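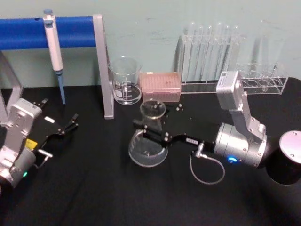 How to plan a small-group trip when you're the one doing the planning

Last year I got eight friends to the highlands around Gaete and back, and we're all still speaking, so people keep asking me how I set it up. Here's what I do now, in the order I do it.

Start with the money, before the map

I used to send everyone a dreamy list of places first. Big mistake! Everybody falls in love with a different lake and then you find out what they can spend. Now I send one short message: what's the most you'd pay for the whole thing, flights not included? They answer me privately, and I plan to the lowest number. For Gaete that was 3,000 dollars each, and it was plenty.

Pick your month and stick to it

Give people 2 choices and a deadline. We had March or nothing, pretty much, as the road up to Jarkton is muddy before that and the guesthouses fill up after. Two people dropped out and two others took their spots within a couple of days. Don't reopen the dates once they're set, however nicely someone asks.

Decide what you'll book and what you'll leave alone

I book beds, the first and last transfers, and any guide who only takes one group at a time. Lunches, museums, boat rides — those can wait till you're there. Our guide was Mirta Bustos, who I'd written to months ahead, and she talked me out of a whole day of driving I'd put in (we spent it walking around the old market in Brorkotura and eating fried dough, which everyone still brings up).

When you write to a guide, tell them:

How many are coming, and the ages
How far the slowest walker is happy to go
Any food that's off the table
What time you can really get everyone out the door

For us that last one was 9 in the morning. I'd promised 7:30 on an earlier trip and never once made it.

Collect deposits early

I ask for some 40 percent up front and the rest a month before we leave. Keep a simple spreadsheet that the whole group can open, with what's paid and what's owed. It saves you from sending those awkward little reminders.

Leave one afternoon empty

Put it near the middle, somewhere with a decent café. Ours was in Skasturex, a sleepy river town with one good bakery, and half the group napped while the rest of us did laundry and wrote postcards. If I were doing it again I'd stay two nights there and skip the last stop.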